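Damier owners' list
Subject: Re: Windlass breaker tripping under load
Date: 2020-08-24

> The breaker on our Damier goes after ten seconds or so
> of hauling. Motor was serviced last winter. Battery
> reads fine at the panel. Is the breaker too small,
> or should I be looking at the motor again?

Don't fit a bigger breaker yet. It is there to protect the cable, and on these boats the cable is the weak part. The run from the house bank to the bow locker goes under the berth, across the bilge and up behind the chain locker, and it has one joint in it that isn't on the wiring drawing.

I replaced mine in October. Voltage at the panel was good with the windlass pulling, but at the motor terminals it had dropped far enough for the current to climb past the breaker rating.
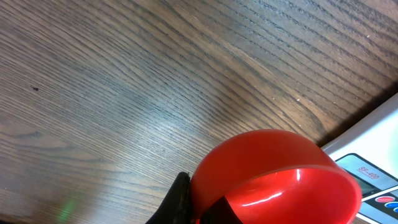

Wood grain, with a little green light low down.

Measure at the motor, under load, with someone else on the switch. Reading the battery alone tells you very little. Then work back: motor terminals, solenoid, breaker, joint, battery post. My joint was a crimped sleeve under tape, green all through once I cut it open. It sits on the port side just aft of the bilge pump – feel for a lump in the conduit.

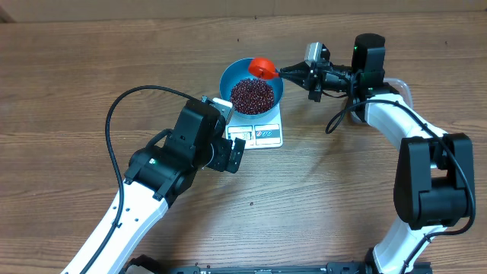

Bowl of small red beans on the kitchen scale.

For the new cable I used tinned stock from Fahy, one size up from the original, with Brenisine lugs at both ends and no joint. Allow over 10 metres for the pair, as the route is longer than it looks. The whole job, lugs included, came to 363. 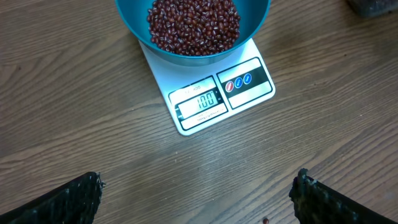
Does the solenoid have to come out as well?
Only if you measure a drop across it with the motor running. Mine was sound and went back in with cleaned studs.

The Clukus windlass manual gives the motor terminals a tightening figure, but the studs turn in the casing if you lean on them. Hold the lower nut with a thin spanner while you do the upper one.
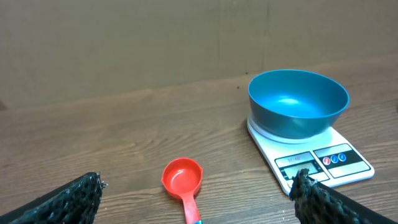 Once the cable was in, I hauled the full chain twice with the engine running and the breaker held both times. The chain is 48 metres, so that is a fair test. If yours still trips with good volts at the motor, look at the gearbox oil before you open the motor again.

Drawing of the cable route is in the list files, under electrical.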